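3. How we ran the listening sessions

I should say at the start of this section that I came to the subject sideways. I was meant to be writing about bus timetables. But I kept hearing the same complaint from people in Bristen, which was that they couldn't hear each other over dinner any more, and after a while I gave in and asked Milovan Begović whether anyone had looked at how noise in shared rooms changes the way people talk. He sent me a reading list as long as my arm (thank you, Milovan) and very little on it dealt with ordinary rooms with ordinary furniture in them. Concert halls, yes. Open-plan offices, any number. Kitchens and back rooms where six people are trying to have a chat, hardly anything.

So that is what we went after. We asked 151 adults to come in small groups, sit down together and talk for as long as it took to plan an imaginary weekend away. We gave them a budget and a map of the coast near Zerilgate, and that was it. Some groups finished very quickly. One argued about the ferry for so long that Nermina Babić had to knock on the door and ask them to stop, and they carried on in the corridor!

3.1 The rooms

We used two rooms on the same corridor at the Trajkovski building. They're close to the same size and have the same ceiling height, and the big difference is what sound does once it gets going. The first has carpet and heavy curtains. The second has a hard, smooth floor and bare walls, and if you clap in it you hear the clap come back at you with a sort of zing. We called them the soft room and the hard room, and I'll stick with those names.

I'd wanted to leave both rooms just as we found them. Selma Vasić talked me out of it, quite rightly, as a bare tabletop makes its own racket: cups, pens, elbows, the lot. In the pilot you could hear every teaspoon on the recordings, and the software we were using to pick out speech kept deciding that the teaspoons were consonants. We tried a tablecloth (it slid about), then cork tiles (people picked at them), and in the end we settled on one padded mat in the middle of each table, with anything that might clatter kept on it. Figure 2 has the hard room's table with its mat in place.
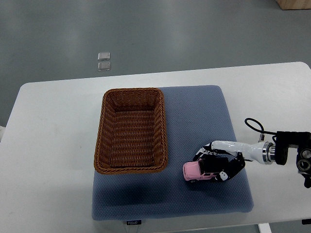
Figure 2. Table and padded mat, hard room.

3.2 What we asked people to do

Everyone got the same instructions, read out by Arben Omerović, who has the kind of voice that makes people sit up. Groups were told to talk as they normally would and to forget about the microphone, and of course they did no such thing for the first few minutes. We threw away the opening stretch of every recording for that reason. It's a blunt approach, and I know there are cleverer ways of finding the point where people settle down, but the clever ways all disagreed with one another when we tried them on the pilot data.

After the talk, each person filled in a short form on their own. We asked how tired they felt, how often they'd had to ask someone to repeat themselves, and whether they had at any point pretended to hear something they hadn't. I was nervous about that last question. I thought people would find it rude. They loved it, and several wrote on the back of the sheet about weddings.

3.3 Counting repeats

The measure I care about most is the simplest: how many times someone says "what?", "sorry?", "say again" or anything along those lines. Mimoza Dimitriou and I listened to every recording separately and marked each one, then sat down together over the ones we disagreed on. There were nearly 1,000 marks across all the sessions, and we disagreed on fewer than I'd feared. Most of the trouble came from "sorry", a word that people in this part of the world use for at least four different things, only one of which means they haven't heard you.

We also marked what I've been calling the lean, where a speaker's voice suddenly gets louder and closer as they move in over the table. You can't see it on an audio recording, so I'm less sure of these marks, and I've kept them out of the main results. They're in the appendix for anyone who wants to have a go at them.

One more thing before the results. The hard room groups were mostly seen in December, when half the town has a cold, and blocked ears are not something we asked about. We should have. I come back to this in section 5, and readers who want to take the difference between the rooms with a pinch of salt are welcome to do so until then.

Contact: Jondier Working Papers, Bristen | © 2018 the authors | Back to top

Related papers
Talking over the kettle: a diary study of kitchen noise
Who repeats themselves? Age and turn-taking in small groups
Curtains, carpets and the cost of quieter halls
Four meanings of "sorry" in everyday speech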